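Moving the Laundry Out of the Basement

September 2, 2025

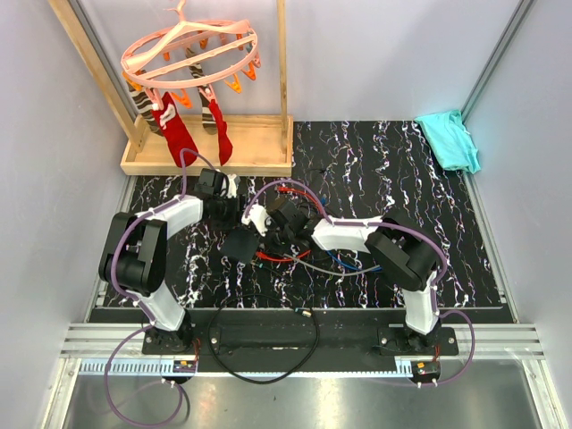 Socks up on the hanger, teal cloth folded.

I stopped using my dryer in May. It still works. I had been thinking about the electric bill, and then the vent hose came off the back and I didn't feel like crawling behind the machine to put it on again. I hung a load on the shower rod that night and it was fine by morning, except for the jeans. So I did the next load the same way, and after a couple of weeks it was clear I wasn't going to fix the hose.

This post is about how that has gone over one summer. A few people asked after I mentioned it in the post about the porch steps.

The house is on Janow Street, on the side that gets sun in the morning and not much after lunch. The laundry is in the basement, down 14 steps, and the basement is damp from spring until the furnace comes on. Nothing dries down there. My first real change was to carry the wet clothes upstairs and stop trying to make the basement work. I lost most of a month on that, with a box fan pointed at a line between two posts. The towels smelled like a pond.

Upstairs I have three places to dry things. The back bedroom gets the best light, and that is where the folding rack lives. The bathroom takes shirts on hangers. The third place is a line outside between the garage and a post I set in concrete, 30 feet of it, and I use that for sheets and anything heavy.

The rack was the second one I bought. The first was metal with thin bars, and the bars left a crease across the middle of every shirt. It also folded up on its own if you loaded one side first. The replacement is wood, made by an outfit called Zisley, and it has thicker rods and doesn't move. I paid 81 dollars for it, which felt like a lot for sticks. I have not regretted it, though one of the rods has started to turn in its hole and I will need to glue it.

Small things were the part I got wrong the longest. Socks and underwear took up the whole rack if I laid them over the rods, and then there was no place for anything else. My neighbor Shona McPhee grew up in a house with no dryer and she told me to get a hanger with clips on it. You clip each sock by the toe and the whole thing goes on a hook. I had seen these in other people's apartments and thought they were for people with less room than me. They are for anyone with socks. Mine hangs from a plant hook in the bedroom ceiling, over the heat register, and I can take the whole thing down and carry it outside if the weather is good.

Shona says to clip socks by the toe so the cuff doesn't stretch. My aunt always did it by the cuff. I have tried both and I can't tell much difference, but I do it by the toe now out of habit.

Some notes on how long things take, going by my house in summer with a window open. T-shirts are dry overnight. Socks are too, unless they are the thick wool ones, and those need a full day. Jeans need a day and most of a night inside out with the pockets pulled. Sheets on the outside line are done before lunch if there is any wind at all. Bath towels are the worst. I have switched to thinner ones from Lukley, and they dry in half the time of the old ones and take up less of the shelf.

About stiffness. Towels dried on a line are rough, and I don't have a trick that fixes it. Vinegar in the rinse helped a little. Shaking them hard before hanging helped more. I have mostly gotten used to it — my sister has not, and brings her own towel when she visits.

The spin cycle matters more than I would have guessed. My washer is an old Sisay top loader and its normal spin leaves things heavier than they should be. I run the spin 2 times now for towels and jeans. It takes a few extra minutes and saves hours on the rack. If your washer lets you choose a spin speed, pick the highest one the fabric can stand.

I also had to change when I do laundry. With a dryer I could let it pile up and do four loads in an afternoon. There isn't space to hang four loads in this house. Now I do one small load every other morning, before work, and put away the last one while the washer runs. I was annoyed by this in June and I don't notice it anymore. The pile in the hallway is gone, and I own fewer shirts than I did, having gotten rid of the ones I only wore when everything else was dirty.

Folding is easier straight off the rack, while the cloth is flat. Pillowcases and dishcloths hardly need it. I fold those standing up and put them in the closet right then, and if I set them on the bed first they will be there at bedtime.

The bill did go down. I'm not going to put a number on it, because I also had the old freezer hauled away in July and I can't separate the two. It was enough to notice.

What I don't know yet is winter. The house is dry once the furnace runs, so the rack may do better than it does now. The outside line will be out of use for months, and the sheets will need to go somewhere. I have been looking at one of those ceiling racks on a pulley, the kind you load at waist height and then haul up out of the way. The stairwell is tall enough for it. The joists run the wrong direction, so I would have to put up a board first and hang it from that.

I'm keeping the dryer for now. The vent hose is still off, and I stuffed a rag in the wall opening to keep the mice out. If we get a week of rain and everyone has the flu I would like to be able to hook it up again. Next weekend I'm going to glue that rod.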